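Week 4: Paying for the Commons

Last week's reading left the village of Imrie with 30 cows and no grass. Tonight we ask who should have paid for the fence.

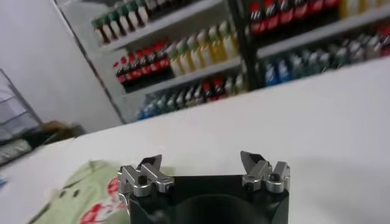 Tistonport, 28 February 2018

Start with free riders. Everyone wants the fence — everyone also hopes a neighbor will buy it. Economists call this a problem. Villagers call it Tuesday's meeting.
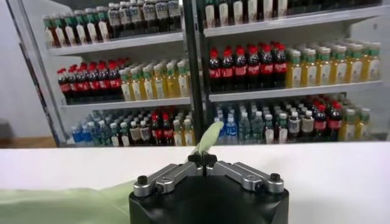 For next time

Read Mensah, pages 113 to 137. Skipping them and borrowing notes is free riding, and it will be on the test.

Contact: Man-sik Jin, Room 13 | Back to top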